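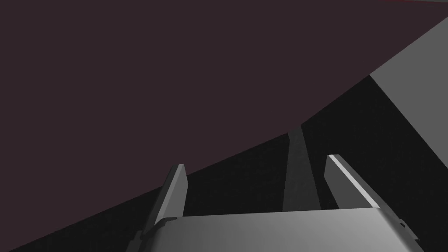 Usha Suvarna wrote:

> I've read the draft rules for the May enduro twice now and I still can't work out what happens to a rider who misses a check and goes back for it. Last year at Farquharson we were told to turn round at the next marshal and ride the course the right way, which cost me the best part of a lap. Then at the finish I heard of two people who had simply been let off with a time penalty. I don't mind which it is, but can it be the same for everyone? Also, are the sound tests staying as they were? My exhaust has been repacked but it's an old bike and I'd like to know before I send my money in.

Hi Usha, hi all,

Sorry for the slow answer, I've had my nose in the entry forms and the van has been off the road (clutch, again - don't ask what it cost).

You're quite right about the missed checks. The old wording said a rider "should return to the course by the safest route", and every marshal read that in their own way. I've had a go at rewriting it and what I'd like to put in is this:

> **Missed checks.** A rider who misses a check may go back to it only by stopping at the next marshal post and being waved round by the marshal. Riding against the direction of the course without a marshal's say-so means exclusion. A rider who carries on without going back gets a penalty of 6 minutes for each check missed, up to two checks. Missing three or more checks in a lap means that lap doesn't count.

So you'd have the choice, and it would be your choice and not the marshal's. I did the sums on last year's results and six minutes seems fair for the Farquharson course. It hurts, but it doesn't wreck your day. If somebody thinks it's too soft, tell me now please and not in the car park afterwards!

On sound, yes, the tests are staying. We'll do them before scrutineering this time, up by the top gate, so that anyone who fails has a bit of time to do something about it. Last year the queue went right back past the burger van and some of you were still in it when the riders' briefing started, which was daft. Bring whatever packing and spare baffles you've got. A retest is free, a third go isn't.

Other bits while I'm typing.

**Classes.** I'm keeping Clubman, Sportsman, Over 40, Over 50 and Twinshock. A few of you asked for an Over 60 class and I'm all for it, but I need enough names to make a proper start row. Drop me a line if you'd ride in it. If it doesn't fill up you'd go in with the Over 50s and I'd mark you separately on the results sheet, so you'd still get your moment of glory.

**Numbers.** Please check your number before you order backgrounds. We had two number 78s in Clubman last time and the lap scorers were beside themselves by the second hour. I've given 78 to the rider who entered first, and the other one has very kindly agreed to be 59. If you had a number last year you keep it, as long as your entry is in before the list closes. After that they go to whoever asks.

**Transponders.** We're hiring from Kistex again. Same drill as before, on the left fork leg, with two zip ties and some tape over the top. If you lose one you pay for it, I'm afraid, and they aren't cheap. One came off in the bog last year and was found three weeks later by a man walking his spaniel, still flashing.

**Course.** The landowner is happy for us to use the lower wood, and we get the stream crossing back (hooray). The long climb out of the quarry is staying in for the experts, with a go-round for everyone else. I walked it after Christmas and it's cut up badly near the top, so I may move the tape over to the left a bit, where there's more grip. I'd guess the full lap will come out at around 500 metres longer than last year's. 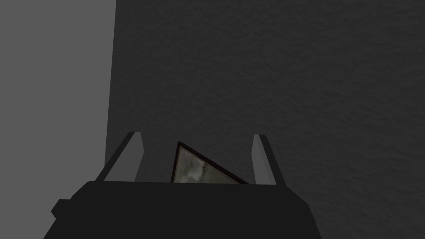
Fuel stays in the pits, by the way, on a mat, engine off, and that goes for the little bikes as well. I saw some very casual filling up last year and I really don't want to be the one who has to send somebody home for it. Environmental mats have to be big enough to cover the length of the bike between the wheels. A bit of old bath mat won't do, however absorbent it was when your mum bought it.

Prizes are looking better than usual. Grillano are putting up tyres for the class winners and Funeo have promised some vouchers, which I'd like to give to the marshals, if none of you mind. We were very short of marshals last time. If you've a partner or a grown-up child who can stand in a field with a flag and a flask, do please put them forward on your entry form, there's a box for it on the back.

Right, that's me done. Comments on the missed checks rule to the list please, so we can all see them. And Usha, send your entry in, the old bike will be fine if it's been repacked properly. You can always give me a ring if you want to bring it over and test it on my meter first.

Cheers for now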